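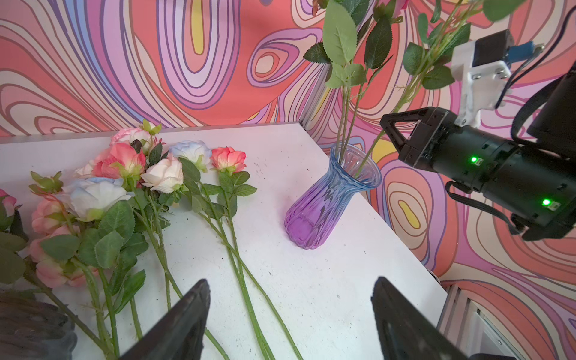
Artificial roses and fluted glass vase, room 501, the Kirui.

THE DRESSING SHEET

The sheet for room 501 allowed 90 minutes for the roses. It had been written at the Herine office by a person who had not been to Murkdale, and it gave the stem length as 665 millimetres, the angle of the outermost stem, and the height of the vase. It did not mention the wall.

I had dressed rooms for Herine for most of my working life. The work consists of placing objects in a building before it is let, and recording their positions so that they can be put back after each guest has moved them. Guests move everything. A bowl set on the centre line of a table will be found near a socket within a day, to make room for a charger.

The wall was pink, coral and purple, in bands that curved round each other and never settled into a repeat. Each band had a thin dark outline. The owners of the Kirui had asked for it to be kept. I stood the table against it, put the vase down towards the right, and laid the roses on their sides on the white top with the stems towards me.

Artificial roses are supplied packed flat, and the leaves have to be opened before use. A leaf is held at the base and bent back along the main vein. If it is bent across the vein it keeps a crease. The heads are then turned until the fullest side faces the front. I sorted mine into the pale ones, the pinks and the corals, found that several belonged to two groups, and stopped sorting.

The vase was a Getuvetti. It was blue at the mouth and purple at the base, and ribbed all the way down its body. The office had specified clear glass. Clear glass shows the ends of the stems, and the ends of artificial stems are not good to look at, so I made no complaint and wrote "coloured glass supplied" in the margin.

The first attempt followed the sheet. The tall stems went to the back and the short ones to the front, and the whole thing leaned to the right by an amount I could see from the door. I took it out and laid it down again. The second attempt leaned to the left. A fluted rim is uneven by design, and a stem will travel along it until it finds a dip. The usual remedy is 200 grams of clean gravel in the base. I had left the gravel in the van, and the lift was being serviced.

I should record at this point that I had been in room 501 before.

It was in August, many years earlier, when the Kirui was still a boarding house and the wall was a brown paper with a border. My mother had taken the room for a week. She was leaving my father, although this was described to me as a holiday. On the second day she bought roses from the market, real ones, and found that there was nothing to put them in. She asked downstairs and was lent an enamel jug.

She did not measure anything. She held the bunch loosely in one hand, let go, and accepted the result. Then she sat on the bed and looked at it for a long time, and I ate the biscuits that came with the room. On the last morning she washed the jug and took it back downstairs. We caught the early train home. The matter was not raised again, and the roses were left in the basin.

I had not told Herine about this when the job was assigned. The form has a box for prior knowledge of the site, and it refers to parking.

I tried the procedure as I remembered it. Three roses were set apart from the rest, in the middle of the table: a pale blue, a cream and a coral. They lay against each other with the leaves underneath. I gathered them below the leaves, where the stems begin to spread, and telephoned the office with my other hand to report a variation from the sheet.

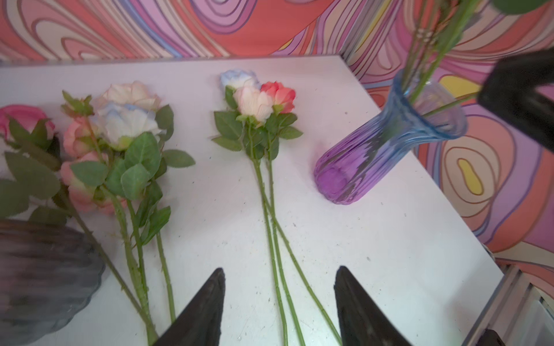 The office replied that a variation was acceptable provided it could be repeated. Housekeeping would need to be able to restore the arrangement from a written instruction, and could I please supply one before I left. The office also wished to know whether the wall was finished, or whether that was an undercoat.

I said that it was finished.

I lowered the three stems into the vase and let go. They turned a little and came to rest. I added the others in the order in which I happened to reach them. One went over too far, beyond the edge of the rim, and I left it. Then I sat on the bed, which had not yet been made up, and looked at the roses against the bands on the wall. The time allowed had expired. There were no biscuits.

The instruction I submitted was dated September 24, 2026 and read as follows.

Room 501. Roses, artificial. Open all leaves along the vein. Hold the stems loosely below the leaves, lower into the vase until they touch the base, and release. Do not correct. If a guest has moved the flowers, leave them where the guest has put them.

The office removed the last line. The rest was entered on the sheet, and as far as I know it is still in use.

COMMENTS

Reader, 4 replies hidden
I dress show homes and the bit about the charger is completely accurate. We tape ours down now.

Guest
Did the father know where they'd gone? I read it twice looking for that. I think he did, or the early train makes no sense.

Guest
Gravel will scratch a decent glass vase. Use dried rice, or sand in a small bag. Otherwise I enjoyed this.

Reader
"It refers to parking" made me laugh on the bus. Then the jug got me.

Enjoyed this story? Join our newsletter and receive new fiction by email. You can unsubscribe whenever you like.

Contact | Submissions | Copyright remains with the author | Back to top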